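The hallway floor, part one (of who knows how many)

So I've been putting off writing about the hallway because I kept thinking I'd finish it first and then do one nice big post with a tidy ending. October came and went and I'm still walking on subfloor in my socks, so you're getting the messy version!

Quick catch-up if you missed the last post. Our hallway is long and narrow and has a kink in it where the old part of the house meets the addition. The carpet was beige when we moved in and a sort of oatmeal-gravy color by the time I pulled it up. Underneath was more carpet. Underneath that was a layer of sheet vinyl with little orange daisies, which I loved for an entire afternoon before I noticed the state of the seams.

I went back and forth on what to put down. The woman at Korunine (the flooring place out by the bus depot, great samples, terrible parking) tried hard to sell me on a plank called Brondura, and it is lovely stuff, but I did the math for the hallway plus the closet and came out at just over $1,000 before underlayment. For a hallway! I took home three samples anyway and kept kicking them around to see how they scuffed. They scuffed fine. I still couldn't do it.

What I settled on is square tile, laid on the diagonal. Everybody warned me about the diagonal. You get more waste, you get fiddly triangles all down both walls, and if your first line is off then every line after it is off too. But a straight grid in a skinny hallway looks like a cafeteria to me, and the angle hides the kink. I'm convinced of this. I have drawn it on the back of so many envelopes.

Blue painter's tape has become my whole personality this fall. 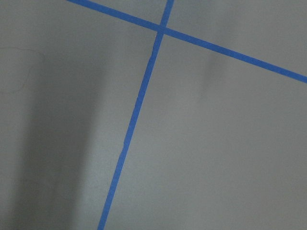
Unstead wrote in after the last post to say that tape lines are fine for deciding on a pattern but no good for setting tile, and that I should snap chalk lines off the center of the hall and ignore the walls completely, as walls in old houses are liars. Point taken. I bought a chalk line for $8 and got chalk in my hair, on the dog and on one light switch.

And yes, the walls are liars. The hall is wider at the bathroom end by 7/8 of an inch. I measured it again after coffee and it was still wider.

Next up is a dry layout with 40 tiles, enough to get me past the kink and see whether I hate it. Then I have to undercut the door trim, which I've never done, and which I've been avoiding by cleaning out the linen closet instead. The linen closet looks amazing, by the way.

If anyone has strong feelings about grout color, please send them over. I'm leaning toward a warm medium tan that won't show dog.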